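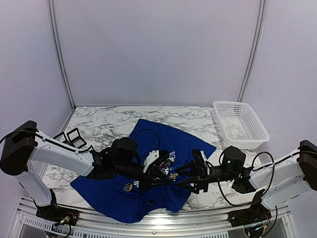

OK, a thread on "wrinkle-free" travel shirts, because Gollis has their sale on again and my feed is full of people telling me I'll never need an iron. 1/

I own two of them. Full price, my own money. One I bought in November before a work trip to Flodunmont, and the other I got from Paju a few months later when I was still hoping the first one was a dud.

The claim on the Gollis page is "wear it off the plane." Which plane? Sitting how? I wore it for 7 hours in a middle seat and walked into a meeting looking like I'd been stored in a glove compartment.

I wrote to them. The answer was that "wrinkle-free" means the shirt "releases wrinkles with proper care." Proper care is a warm tumble dry, taken out right away, and hung up. You know what else looks OK if you do that? Every shirt I've ever owned.

Then there are the reviews. 2,274 of them the last time I looked, nearly all five stars. I read a lot more of them than a grown adult should. So many say "just got it, can't wait to travel with it!" That's a review of a package.

Paju is a little more careful. They say "wrinkle-resistant." Fine. It resists. It creases across the lap and behind the elbows, same as the other one, but the collar stays decent. I'll give them the collar.

What I'd like to see from any of these companies: roll the shirt up, leave it at the bottom of a full suitcase overnight, take it out, show me. No steaming first. Same shirt, same light. I have looked and I can't find one brand that does it.

Someone is going to say Tikau. I know. I tried one on in the store, and it does spring back when you scrunch the sleeve. It also feels like a shower curtain and I was sweating before I got it buttoned.

And yes, I've seen the tips. Hang it in the bathroom with the shower running? Tried it for half an hour in Flodunmont. Got a damp wrinkled shirt and a foggy mirror. Rolling instead of folding moves the creases somewhere else.

What I do now: plain cotton shirt, and I ask the front desk for an iron. Takes me a few minutes. The hotel irons are usually bad and sometimes they spit brown water, so test it on a towel first.

If you have one of these shirts and love it, great, tell me which one and how many trips it's been on. Please don't send me a discount code.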